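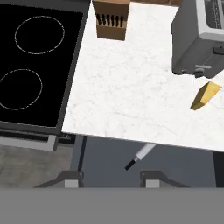
Fig. 3. Glass-top cooktop beside a marble countertop.

Unit 2: Heat transfer at the cooking surface

Conduction requires contact. A warped pan base leaves an air gap, and air conducts poorly. Steady flow through a flat layer:

q = k A (T1 - T2) / d

k = conductivity, A = area, d = thickness.
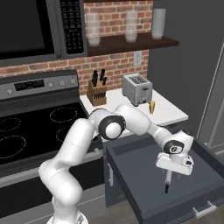

Radiation scales with the fourth power of absolute temperature, so it matters little at a simmer and a great deal at some 1,000 K. Use kelvins in every problem.

Reading: Hallonbridge course pack, p. 214.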